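Orkari kitchen evaluation: call for participants

Eletti is recruiting 19 participants to evaluate Orkari, a teleoperation kit for robot arms used in domestic kitchens. Participants operate the arms remotely and complete a written assessment of the controls, the setup guide and the operator software. Prior robotics experience is not required.

Each participant completes 70 short tasks over several visits. Tasks cover small appliances, cabinet doors and tableware on a standard household counter. 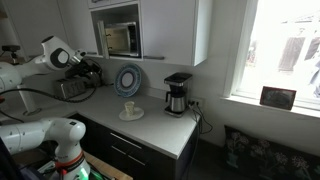
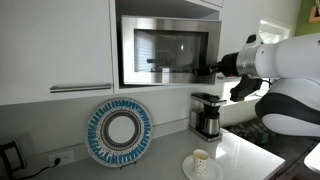 Orkari work at the kitchen counter: gripper over the toaster (first photo) and at the microwave (second photo).

Requirements:
Age 18 or over
Normal or corrected vision
Full use of both hands
Able to read and write technical notes in English

Sessions are logged -- arm position, operator input and audio -- and the logs are stored under a participant number. Payment is $400 on completion of all tasks. Partial completion is paid per task. Participants from the October round may not apply again.

Send a short statement of interest to Ritu Garg, Eletti, Room 314, quoting "Orkari kitchen". Technical questions about the kit go to Eero Koivisto at the same address. Applications close 28th December.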